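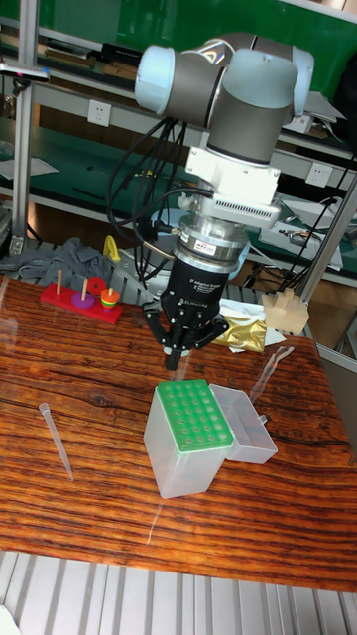
Tamsin Mudgway thinks I should just buy the tips already racked and quit complaining. She told me so over lunch, and then told me again by email in case I'd missed it. You pay a bit more per box, she says, you open the lid, you get to work, and your afternoon is your own. Loose tips in a bag are for people who hate themselves.

Well, I like racking tips! I've liked it since 1993, when I started as a dishwasher and general dogsbody at Gerkimero, and the first thing anyone handed me was a sack of tips and a stack of empty boxes. I sat at a bench by the window and filled holes until my thumbs were sore. Nobody talked to me for an hour, and it was the best hour of that whole week.

So yes, I'm biased. But I do think a lab that never racks its own tips gets sloppy with them. I see it all the time now. Somebody takes five tips out of the middle of a fresh rack (why the middle?), wanders off with the lid open, and the next person doesn't trust the box, so they crack open a new one. By the end of the month we've got a shelf of half-used boxes with their lids up, collecting dust, and everyone's grumbling about the supply budget. If you'd filled that rack by hand you'd shut the lid. I'd bet my lunch on it.

And a tip that's been lying on the table goes in the trash, please. I don't care how clean the table looks. Marlina Manurung and I have gone back and forth on this one for ages, because she'll save a stray for rinsing out a bottle or poking at a clog, and okay, fine, poke at your clog. Just don't slip it back in the rack with its cousins. I'll never spot it and neither will you.

Now, I'll give Tamsin this much. For anything sterile, buy the racked ones. When we were doing the Derura samples I bought them by the case and didn't feel one bit guilty. But for buffers, dyes, teaching, all the everyday stuff? Get the bag, save the old boxes, and pull up a stool. I can do a full rack while the coffee brews, and I come back to my desk in a much better mood than when I left it.

Tamsin has promised to try one box before she writes me another email. I've left the bag on her chair.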